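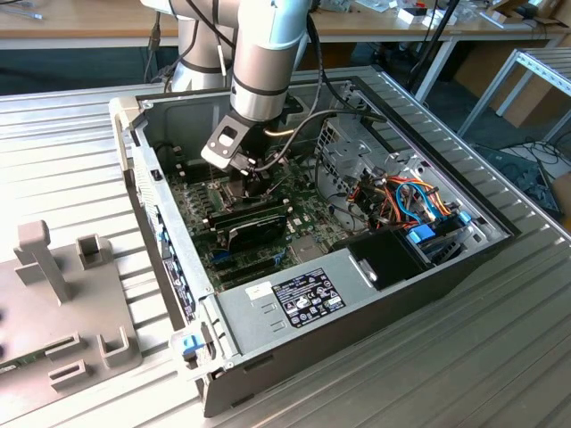
Desktop tower on its side, panel off. Moncrieff open day, Tondadside.

Moncrieff reuse and recycling, open day notes

20 September 2026

Typing this up on the train home, so forgive the state of it. Went to Tondadside for the open day at Moncrieff, the electronics recycling place out past the canal. Wanted to go last year and missed it. Our town is supposed to be getting a drop-off point of its own and I had a list of questions. Got through half of them.

Getting there

Train to Clurnham, then the 60 bus, then a walk. The bus stop on the website is the old one. Get off at the garden center instead and go back on yourself to the lights, left, keep going past the tile warehouse. If you're driving there's a field for parking and it was mud by lunchtime.

Sign-in was a clipboard and a sticker. Vests handed out at the door, all size large. Tours went off in batches and I just made the second one. Our guide was Gergely Kun, runs the intake side, very fast talker, which suited me.

The yard

More interesting than I expected. Everything comes in through one gate and over a weighbridge. 2,212 tons last year, it's chalked up on a board by the scale hut along with the rainfall for some reason. Cages for small stuff — kettles, toasters, hair dryers, radios. Separate bay for fridges, fenced, we didn't go in. Flat screens stacked on edge in tall crates with cardboard between.

Gergely's main gripe is batteries. People leave them in everything. Toys, toothbrushes, singing birthday cards. They had a small fire in April from a vacuum cleaner pack that got crushed at the bottom of a cage, and since then every cage gets tipped out and gone through by hand before it moves. Slows the whole yard down. He asked us all to tell people: take the battery out, tape over the ends, put it in the red tub. So I'm telling you.

Cables are the other big one. A whole shipping container of them. They go off by weight for the copper. Someone's kid asked if he could climb in. No.

Sorting hall

Loud. Ear plugs at the door, take them. There's a long belt and people either side pulling things off into bins, and then the shredder at the far end behind a wall with a window in it. We watched a photocopier go in. Lasted seconds. What comes out is sort of gravel, and then magnets take the steel, and another machine throws the aluminum off sideways. The plastic is the hard part, too many kinds all mixed up, black plastic worst of all. Asked what happens to it and the answer was "depends who's buying this month."

Didn't catch everything in there becuase of the plugs.

Desktops and what's worth saving

This was what I'd come for. Shredding is the last resort, or should be. An old office desktop often has years left in it if somebody swaps the drive and adds memory. Desktops do better than laptops here: big case, side comes off, parts you can get at. Laptops are glued shut more and more, and the memory is soldered down on plenty of them so you're stuck with what it came with.

Data is what puts people off donating. Fair enough. Drives get wiped, each one gets a certificate with its serial number on, and anything that won't wipe cleanly gets punched through with a press. You can ask to watch yours get punched. A man in our group had brought one along in a sandwich bag for exactly that and went off very happy.

Refurbished machines go to schools and to the Plenau library branches, which lend them out for 3 months at a time like books. Waiting list at every branch. They're always short of power cords, of all things, with that container sitting outside. Apparently it's all phone chargers.

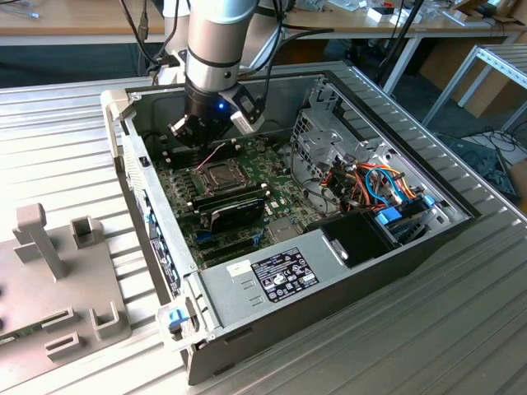 Questions I got answered

Do you need the original box or the charger? No box. Charger yes please, taped to the machine if you can.

Will they take a computer that doesn't turn on? Yes. Plenty of parts get reused even when the whole thing doesn't.

Printers? Yes but grudgingly. Take the ink out first, he said, with feeling.

Old tube TVs? Yes, though there's a fee, $4 each. The glass has lead in it and they have to pay to send it on.

Could they run a drop-off for a town our size? Maybe. Needs a locked container, hard standing, and someone on site when its open. The unlocked ones get picked over at night and what's left is smashed. I have an email address to follow up.

Didn't get to ask about light bulbs or smoke alarms. Will email.

Food etc.

One van, falafel, decent, long line. Coffee in the canteen was free and tasted it. There was a stall in the canteen selling refurbished stuff and I came away with a desk lamp and a radio for less than the price of lunch. Radio works. Haven't tried the lamp.

If you go next year

Boots. Cash for the stall, no cards. Book the early tour, the later ones were packed and you couldn't hear the guide from the back. Last bus back to Clurnham goes earlier than you'd think, I ran for it. Bring your dead batteries, taped.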